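The Table I Wasn't Going to Buy
Sat 22 June

I have a rule about furniture, and the rule is that nothing comes into the house unless something goes out. I've broken it exactly once this year, for a round wooden table with black metal legs, and I want to tell you how that happened!
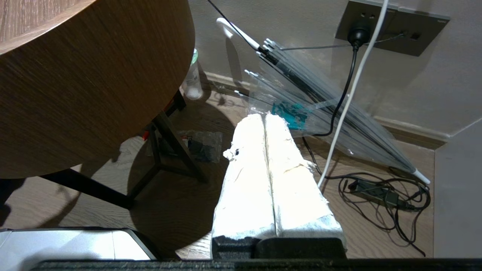

It started in Culuncombe, where I'd gone to look at a bookcase. The bookcase was hideous (brown in the ad, orange in person) and I was halfway back to the car when I passed the window of Jadoon, a secondhand place I'd walked by maybe a hundred times. They had a row of small tables from a maker called Vevholm, and I went in just to get out of the wind. This was November. I came out forty minutes later with a table on my hip and no idea where I was going to put it.

Now, I grew up in a house of rectangles. Rectangular dining table, rectangular coffee table, a rectangular rug under each. My mother thought round tables were for cafés. So I'd never lived with one, and I didn't know the first thing that happens, which is that you stop bruising your thighs. I have a narrow room and I walk through it fast, usually carrying something, and for years I'd been clipping the same corner of the same desk. A curve forgives you. I moved the desk to the bedroom that same night.

The second thing is the light. My floor is wood, and I'd always thought of it as the nicest thing in the room, so I was a little nervous about wood standing on wood. Would it look like a sauna? But the dark legs break it up, and when the light is strong the whole table throws a big round shadow across the boards, with the long thin shadows of the legs going off at their own angles. I've moved a chair twice so it wouldn't get in the way of that shadow. I know how that sounds.

The grain is the other thing I keep looking at. It's fine and runs straight across the top, a warm brown, and then there's a paler band around the edge where the curve is. I oil it with whatever the man at Jadoon sold me, a tin with most of the label gone, and I use an old T-shirt. A little goes a long way. The first time I used far too much and had to eat dinner on the couch for two nights – lesson learned.

What I didn't plan on was the floor underneath. With my old desk everything below was drawers, so there was no "under." Open legs are a different life. Things end up down there and stay down there in full view. A plastic bottle against the wall. A little package I meant to open and put away. Some tiny red something, a cap or a tag, that I've stepped over more often than I'd like to admit. I used to be able to shut a drawer on all that, and I do miss it.

I tried a basket. I'd seen one from Skusum, a low woven thing, and it fit between the legs just fine, but then I had a basket full of stuff AND stuff around the basket. The basket now lives in the hall with the scarves in it and is much happier. What works better for me is a quick sweep on Saturday mornings, before coffee, when I get down on my knees and pick up whatever has landed there during the week. It takes me 7 minutes if I don't stop to read any of the packaging.

People ask me whether a round table is practical in a small room, and I never know what to say. You can't push it flat against the wall, so there's always that odd wedge of floor behind it. You lose a bit of space there. But I can sit on any side of it, and so can anybody else, and when friends come by we just drag chairs over and nobody gets stuck at the end.

As for my rule, I did take a lamp to the charity shop the week after, so I'm calling it even. The orange bookcase is still for sale, if you're interested.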